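Workshop notebook – bench 3, back wall
Friday, July
Entered by Kjell Lindqvist

We use cookies to remember your notebook filters. Manage preferences.

Started on the bench reset after lunch. Salamatu Abubakari wants the small-parts trials for Flustum run from one fixed layout, so the rack position has to be settled before anything else goes down.

Black cover pulled tight and clipped along the front. The old cover had crept toward the wall and left a fold that tipped anything light. New piece is oversize; trimmed it to leave 300 mm hanging at the front. No adhesive. Adhesive on the last one took the better part of a morning to get off.

Rack: tried it parallel to the wall, then turned slightly. Parallel is easier to reset. Slots cleaned with a dry brush. One slot is tighter than the others by feel. Have not measured it. Will do so with the feeler gauges when they come back from Solberg.

Box: the shallow cardboard one stays for now. The Endier tray is stiffer but the lip is too high, and parts catch on it coming out. If the cardboard softens at the corners, replace it with the same size.

Lid on the plastic container is to be left off during the day and put back on at close. Dust count is not the issue; people stack things on it.

Wall: scuffs and chips at bench height and higher. Asked Clamar for a colour match. They quoted 19 days for the paint, so patching waits. Do not tape notes to the wall in the meantime – the tape lifts the finish.

Layout at 3:10 pm: 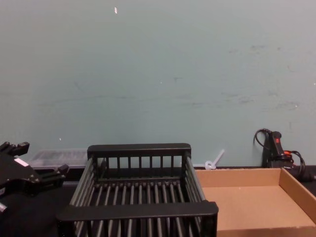 Bench 3, rear edge: container, rack, key-shaped piece, cardboard box, cabled unit.

Cables still need a proper run. Salamatu suggests a channel along the back edge, up to 360 mm long. I would sooner bring them down behind the bench, but the gap there is narrow. Measure Monday.

To do: mark rack feet in pencil. Label box. Second key-shaped piece to be found or reordered.

Recent entries
Bench 2 – vise jaws refaced
Feeler gauges, loan record
Clamar paint codes, all rooms
Endier trays – lip height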